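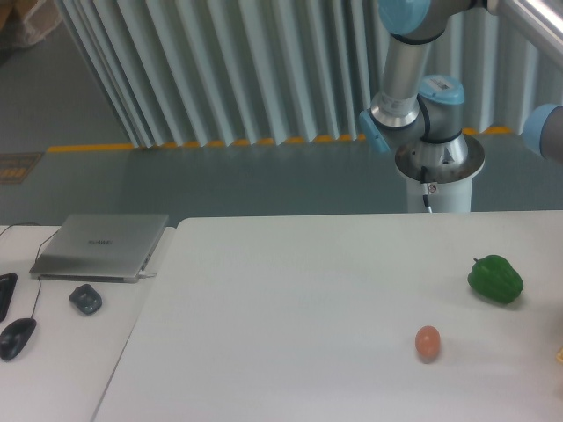
A green pepper on one of the white tables at Valla, Clotelside, with a laptop desk to the left and the folding partition behind.

Green peppers lead the way as Valla swap tables go weekly

A fruit and vegetable swap that began as a trial at the Valla building in Clotelside will run every week from July, after more people signed up than its organisers had planned for.

The swap lets people who work in the building, and anyone living nearby, leave spare produce on a white table and take something else in return. No money changes hands and there is no need to bring the same amount as you take away. Building manager Brunner confirmed on 23rd June that the trial would become a regular fixture and that 207 people had now put their names on the list.

Green peppers have been the item brought in most often. Many of them came from plants sold cheaply in spring by the Vadska nursery on the edge of town, which cleared its stock of young pepper plants in a single weekend. Those plants have been cropping well on windowsills and in small greenhouses, and most households can only eat so many.

"We expected lettuces and a bit of rhubarb," a spokesperson for Brunner said. "What we got in the first week was peppers, and then more peppers. People like them because they keep for a few days and you don't have to wash soil off them before you put them in your bag."

The nursery said it had not sold pepper plants in such numbers before. It put the demand down to a mild April and to the price, and plans to offer the same variety again next year along with a smaller yellow one.

How the swap works

Produce can be dropped off from 10am and collected until early afternoon. Items go straight on the tabletop, unwrapped where possible, so that people can see what they are getting. Anything bruised or split should go in the compost bin by the rear door.

Visitors are asked to sign in at reception and follow the signs to the main ground-floor room. The room is divided by the folding curtain partition and the yellow line on the floor marks the edge of the walkway, which has to be kept clear of bags, boxes and pushchairs. The desks next to the tables remain in use as normal during the swap and people are asked not to put shopping down on them.

There is a limit of one bag per person up to noon. After that, regulars can come back for a second helping if there is anything left. During the trial there usually was, although strawberries and new potatoes tended to go within the first half hour.

Brunner considered moving the swap outside to the loading yard for the summer but decided against it. The yard gets the sun from mid-morning and salad leaves left out there on a warm day in May had wilted well before collection time. The ground-floor room stays cooler and already has the tables.

What can be brought

Home-grown fruit and vegetables of any kind are welcome, as are herbs in bunches and surplus shop-bought produce which is still in good condition. Fresh eggs are not being accepted. Brunner said it had been asked about them several times by people who keep hens, and it was looking at whether they could be included later in the year. For now the answer is no, and the same goes for cooked food, jam and anything in an opened packet.

Foraged mushrooms are also ruled out. Other foraged food, such as wild garlic or elderflower, may be left as long as it is clearly labelled with what it is and when it was picked.

Pepper growers have been asked to pick with a short length of stem left on, as the fruit lasts longer that way. They should be cut with scissors or a knife, as pulling can tear the branch and lose the smaller fruit above it. Peppers left on the plant will in most cases turn from green to red and become sweeter, but the plant will set fewer new ones while it is ripening them. Vadska's advice is to pick the first few green and let the later ones colour up towards the end of summer.

Feedback from the trial

A short questionnaire was handed out at the last session of the trial, and 100 forms came back. Most of those who replied said they had taken home something they would not normally buy. Kohlrabi and gooseberries were both mentioned more than once. Several people asked for recipe cards, and a few wanted the swap to open in the evening for those who cannot get away from work during the day.

One reply complained that the good things had gone by the time the writer arrived. Another said there was nowhere to lock a bike. Brunner said the second point was fair and that a rack would be fitted near the front entrance, though it could not yet give a date.

An evening session will be tried once in July. If enough people come, it may replace one daytime session each month. The building closes at eight, so drop-off and collection would have to take place in the same two hours, and there would be no chance to leave things overnight.

Recipe cards are already on the way. The first set of 12 is being printed and will be left beside the tables for people to take. Four of them are for green peppers – stuffed with rice, fried with onion and egg, chopped raw into a salad with cucumber, and roasted in strips for the freezer. The rest cover courgettes, broad beans, beetroot and soft fruit, with one for using up radish leaves.

For anyone who has ended up with more peppers than they can use, freezing is the simplest choice. They do not need to be blanched. Cut out the stem and seeds, slice or dice the flesh, spread it on a tray until frozen and then tip it into a bag. Frozen peppers go soft once thawed, so they are better in sauces, stews and omelettes than in salads. Whole ones will keep in the bottom drawer of the fridge for a week or a little more if they are dry when they go in.

Seeds and seedlings

From the second week of July there will be a separate tray for seeds and small plants. Late sowings of salad, spring onions, turnips and dwarf beans are all still possible then, and Vadska has said it will send over any plug plants it has not sold by closing time the day before. Pots should have a label and be standing in something that will not leak on to the table.

Seed saved from shop-bought peppers may be left in the tray too, but should be marked as such. Many shop varieties are hybrids and the plants that come from them can be quite different from the parent. It is also too late in the year to sow peppers with much hope of a crop, and the nursery suggests keeping the seed in a dry envelope until February.

Nothing in the tray may be treated with slug pellets or pesticide. Compost, tools and empty pots are not part of the swap at present, although there is a noticeboard in the entrance hall where they can be advertised free of charge.

Leftovers

At the end of each session, whatever has not been taken is offered to the kitchen in the building, which makes soup for its lunch counter the next day. During the trial this used up nearly everything that remained. The kitchen asked for fewer cucumbers. Produce past its best is composted and the compost is used on the planters at the front.

The swap costs little to run. The room is not charged for, and Brunner is paying for the recipe cards and signs this year. It said it would look at the arrangement again in the autumn, when there will be less coming out of gardens and allotments, and might drop to one session a month over the winter with more apples, squash and stored onions.

New members can put their names down at the reception desk in the Valla building or by filling in the form on the noticeboard. Signing up is free and is mainly so that people can be told if a session has to be moved or cancelled. Those who want to call in without joining are still welcome, but are asked to bring their own bag, as the supply of spare carriers at reception has run out.

Parking at the front of the building is limited and the spaces by the side gate are reserved for deliveries until noon. The nearest bus stop is at the end of the road, on the Clotelside side of the bridge.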